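A new start time at Lerow

The letter came home in July, folded in with the supply list. Lerow Middle School is moving its first bell to 8:40 for the coming year, and the buses are being redrawn to match. I have one kid going into seventh grade there, so I read it a few times and then put it on the fridge.

It has been a while since I wrote anything on this blog. A couple of people on our street asked me what I thought of the change, and my answer kept getting longer, so I am putting it down in one place.

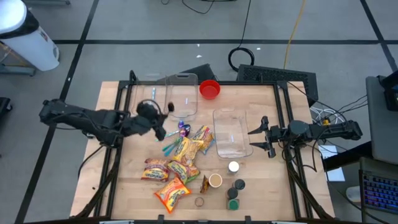
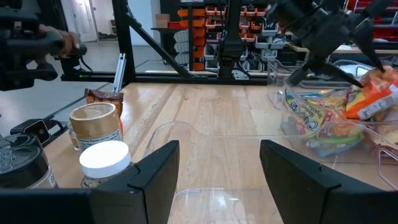

What is changing

The old first bell was early enough that my son ate breakfast in the dark for a good part of the winter. The new one gives him more time in the morning and takes it away at the other end. School lets out later by the same amount. The lunch periods move too, and the letter says the schedule for those will come out before classes start.

Lerow has 907 students on the books for fall, and most of them ride. The district runs one set of buses for everybody, so the middle school could not move without somebody else moving. The Tangen elementary schools are going first now, and the middle school takes the second run. If you have kids in both, you will have two different mornings. We only have the one, so that part doesn't affect us, but it will be hard on the family next door.

The bus

Our stop has been at the corner of Mekov Road for as long as we have lived here. Under the new plan it moves to the far side of the ball field. I walked it on a dry evening at my normal speed and it took 13 minutes from our front door. The old stop was a short walk with a sidewalk the whole way. The new one has a stretch along the field where you either walk on the shoulder or cut across the grass.

I called the transportation office about that stretch. The person I talked to was polite and wrote down what I said. She told me stops are set by a computer program first and then looked over by a driver, and that requests for changes are read in the order they come in. I asked if a driver had looked at ours yet. She didn't know.

There is also a new app, Pisirance, that is supposed to show where the bus is. I put it on my phone the night I got the letter. It wants a student number, which I had to dig out of last year's report card, and then it tells you that routes are not loaded yet. I will try it again the week before school. My son says he doesn't need it and will just go when he sees the other kids go.

After school

The later dismissal is what I have thought about most. Band practice is after the last bell, two afternoons a week, and it used to end early enough that I could get him on my way home from work. Now it will end when I am already past the school and most of the way back. I can wait in the parking lot or go home and turn around. There was an activity bus a few years ago, but it was dropped. A parent at the meeting asked what it would take to bring it back for one semester, and the answer was around 3,000 dollars that the school does not have in its budget. There was some talk of a fundraiser - a chili supper came up - but I did not hear a date.

Sports have the same problem in a different form. Away games in October will mean kids leaving class early, and I would guess they miss more of the last period than they used to. The teacher who has him for math this year has it in the last period. I am hoping that gets evened out somehow.

Where I come down

I went to the meeting thinking I was against it, mostly over the bus stop. I am less sure now. A seventh grader who gets up a bit later is easier to live with than one who doesn't, and last winter was rough in our house before the sun came up. The people who spoke for the change had mostly said the same about their own kids.

I did send in the form asking for the stop to be put back on Mekov Road. It's one page, and you can get it from the front office at Lerow or have them email it. They want the address of the stop you would like, not your home address, and I got that wrong the first time and had to send it again. If you live on our side of the ball field and feel the same way about the shoulder, please send one in too.

Orientation for the incoming grades is in August. I'll post the lunch schedule here when we get it.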